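Notebook, Mostyn bench, May
Entry 58

Carrying on from entry 57. The question from Lodham is still the same one: can the hand do table clearing well enough that a person could leave it alone for an afternoon. My answer is still no, but I want the reasons written down properly this time.

Table clearing for us means soft things and small things mixed together on a wood surface. Books go to the back. Cloth and paper get flattened or moved. Mesh gets picked up and put to one side. Hard objects are the easy part. We have had decent grasps on those since the Bisar controller went in, and I'm not spending more time on them this month.

Mesh is the problem. The thumb has to get hold of the border and the fingers have to stay out of the way until it does. If the thumb comes down too far in, the material slides and bunches and the planner thinks it has a grasp when it has a fold. Eetu Ojala wants to approach from the edge every time, even if that means a longer path around the other items. I agreed to try it. Started at 9:15 with the edge approach on, speed limit left at the old value.

Notes from the morning:
Edge approach is slow. A person would have the table done before the hand has finished its first move.
Wrist view is useful for the thumb and poor for the two fingers farthest from it. Need a second view or better joint estimates.
White sheet confuses the segmentation where it wrinkles. It keeps splitting into two objects. Same fault as the Cekanholm set.
Log index for the run starts at 3689.

Changed the thumb contact threshold from 4 to 5 before lunch. Too early to say what it does. Don't change it back without writing it here.

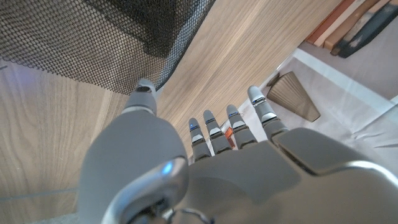

Wrist view, edge approach. Thumb tip at the border of the mesh, books top right.

On chores in general: I'd trust it to move books from one side of a table to the other with someone in the room. I would not give it laundry. Cloth needs constant small corrections and we only replan when the error gets large, so it is always behind.

To do:
Ask Eetu for the border detector branch.
Relabel the wrinkled sheet frames.
Repeat the edge approach with the sheet taken off the table, then with the mesh alone.
Check the wrist cable before the next long run.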